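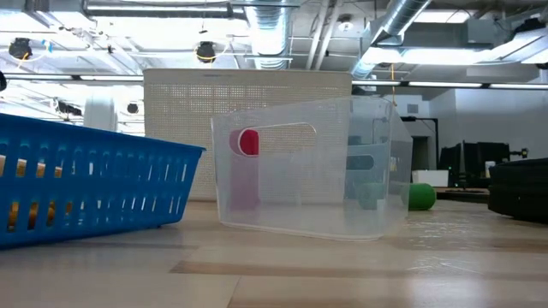
Start with the linen cupboard and leave the kitchen till last, came one comment on my previous post, and never ever label a box "misc". Too late on both counts. Kitchen went first. I've been eating toast off a saucepan lid since.

So yes, moving update. August 19, 2023 and I have 16 days left in this flat. Should have been further along. The plan in April was a drawer a night, nice and calm, done by winter. Lasted four nights. Then work went mad, then I got that cough, then I just sort of stopped looking at the spare room.

Anyway. 43 boxes from Dondell, the removalists. They drop the boxes flat and you tape them yourself, and I've gone through all the tape already. Quote was $2000, which made me sit down. Second mob was dearer and wanted the deposit in cash so that was that.

The new place is on Figueiredo Street in Brarard, upstairs, tiny balcony, gas stove (yay). No linen cupboard at all. Not one shelf. Didn't notice at the inspection becuase I was too busy admiring the bathroom window. So half the towels have to go. The vet takes old ones, I'm told. Will ring.

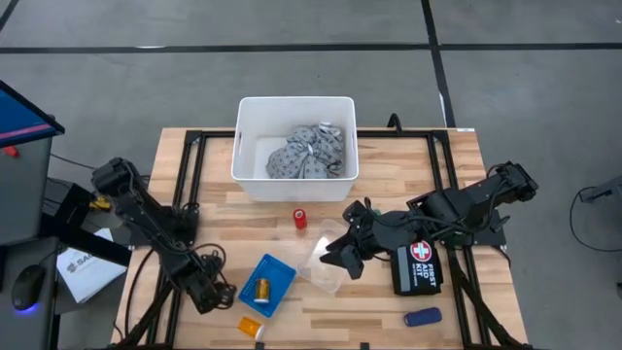

Photo: Jatine

Clothes. Ugh. I keep reading that you should try everything on. No. Tried on three things, got sad, had a biscuit. My rule now is if I'd be annoyed to find it in the new wardrobe it goes in the op shop bag. Quick, a bit brutal, two bags so far. Kept the green coat. Don't ask me when I last wore the green coat.

Small stuff is the killer though. Batteries, chargers for phones I haven't owned in years, one lonely curtain hook, all those takeaway soy sauces. Been tipping the lot into an open tub and going through it in front of the telly. Slow but at least I'm sitting down.

Books are a whole other post. I gave away a shelf and then bought one back at the market by accident. My own copy, my own name inside it! Paid a dollar.

Still to do: the electricity, redirect the mail, bond forms, patch the wall behind the bed, defrost the freezer (peas, just peas). Also work out how the couch came up those stairs in the first place, cos I can't see it going down them.

Right, the kettle's still unpacked so tea first. If anyone has a trick for getting blu tack off paint without taking the paint too, comments are open, pleae be quick.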